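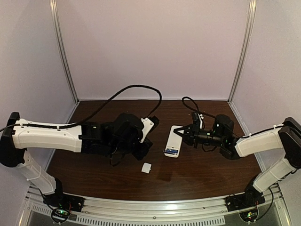

Il y a chez moi un tiroir des petites choses blanches. Je ne l'ai pas voulu, il s'est constitué par sédimentation, entre les couverts à salade et les modes d'emploi. On y trouve des bouchons, des caches, des embouts, des coins arrondis qui ont forcément appartenu à un tout. Sur une table sombre, à côté de sa boîte blanche à étiquette bleue, une petite pièce blanche a peut-être encore une famille. Dans le tiroir, elle est orpheline, et elle le restera jusqu'à mon prochain déménagement, où je la transporterai avec soin vers un autre tiroir.

Publié en avril, à 7 h 30
Par Eusebio Montoya
436 partages | 60 commentaires

Le cas le plus grave est celui du cache à piles. On le connaît tous sans l'avoir jamais regardé : un rectangle de plastique, une languette, aucune inscription. Le fabricant a trouvé la place d'imprimer un avertissement en onze langues sur l'emballage, mais sur la seule pièce qui se détache, rien. Pas même une initiale. Retirez-le d'une télécommande, d'un thermomètre ou d'une veilleuse, posez-le, allez répondre au téléphone : au retour, il est devenu anonyme.

J'ai voulu savoir si d'autres s'en sortaient mieux. Tomás Lynch tient à Ekwood un atelier de réparation où l'on vient surtout, dit-il, « pour faire constater le décès ». Il garde derrière son comptoir 100 caches classés par longueur, dans des boîtes à vis. Six ont retrouvé leur appareil depuis l'ouverture. Il cite ce chiffre avec une fierté que je n'ai pas eu le cœur d'entamer.

« Les gens apportent l'appareil avec du ruban adhésif à la place du cache, raconte-t-il en tirant une boîte. Le cache, ils l'ont. Il est chez eux. Ils ne savent plus que c'est lui. »
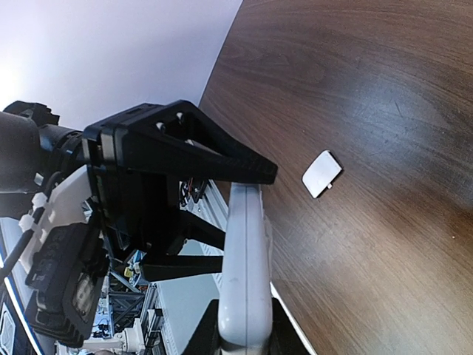

Sa méthode tient sur un bout de carton punaisé au mur. On dégage la table avant d'ouvrir quoi que ce soit. On choisit un plateau foncé si le plastique est clair. On pose le cache côté lisse vers le haut, toujours du même côté de l'appareil, et on ne le quitte pas des yeux, ou alors on remet tout en place avant de se lever. Cette dernière règle est soulignée deux fois. Lynch reconnaît l'enfreindre chaque mercredi, jour de livraison.

J'ai essayé un soir, sur la table de la salle à manger, avec le sérieux d'un homme qui s'apprête à opérer. Le bois brun convenait très bien. Il m'a aussi révélé l'ensemble des rayures que nous avions décidé de ne pas voir, mais passons. Trois appareils ouverts, trois caches alignés, trois piles neuves. Au moment de refermer, deux caches se ressemblaient assez pour que chacun entre à moitié dans le logement de l'autre. J'ai forcé, évidemment. La languette du second a cédé avec un petit bruit sec, et il a rejoint le tiroir, où il a dû retrouver des connaissances.

Le commerce a bien senti le filon. La maison Hughes vend des boîtes à compartiments, couvercle transparent, pour « petites pièces du quotidien ». Chez Nalska, on propose plutôt des étiquettes minuscules, à coller à l'intérieur du cache, sur lesquelles il faut écrire le nom de l'appareil avec un feutre fourni, lequel possède un capuchon. Blanc. J'ai acheté les deux. La boîte Hughes est très belle et contient pour le moment un noyau d'abricot et la clé d'un cadenas disparu. Les étiquettes marchent, à condition d'écrire dessus le jour où l'on sait encore de quoi il s'agit.

Reste la question du tri. Ma femme est pour jeter. Elle fait valoir qu'en neuf ans, aucune pièce n'est ressortie du tiroir pour reprendre du service, à part un pied de meuble qui n'était pas le bon. Je suis pour attendre. Jeter un cache inconnu, c'est la garantie de tomber dès le lendemain, derrière le radiateur, sur la télécommande qui l'espère depuis l'hiver.

Lynch, consulté en dernier recours, m'a proposé d'adopter le tout. Je lui ai porté le contenu du tiroir dans un sac de congélation. Il a étalé les pièces sur son établi, en a écarté une du bout du doigt, l'a retournée, puis me l'a rendue. C'était le bouchon du bidon de lessive que j'avais ouvert le matin même.

Mis à jour en avril : l'atelier de Tomás Lynch se trouve à Ekwood, et non à Gotusgate comme nous l'avions d'abord écrit.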